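A Sheet of Paper for Every Part

Small kits get lost in pieces. A peg rolls off the bench, a pulley ends up in the wrong bag, and the whole set goes back in the drawer unfinished. Clalen, a hobby shop in Plenamby, deals with this by laying parts out on printed paper before anything gets built.

The idea is simple. A white sheet is divided by thin lines into sections, and outlines are printed on it. Blue parts stand on the paper, which lies flat on a dark tabletop. Pegs are the hardest to keep track of, so they go down early.
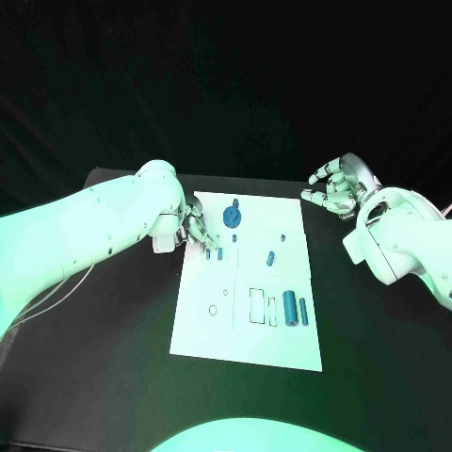
The shop sells 17 layouts, all drawn in house. The most popular, the Bassey sheet, sold 603 copies last year out of 1,193 in total. Buyers include schools and people who repair old clocks.

A black surface works well under white paper, and the edges are easy to find in poor light. Blue shows up on both. Taping the corners helps if the table gets bumped, though plenty of customers skip it.

A new layout called Drilari goes on sale in March. It has room for 97 parts and comes folded once, so it needs to be pressed under a book overnight before use.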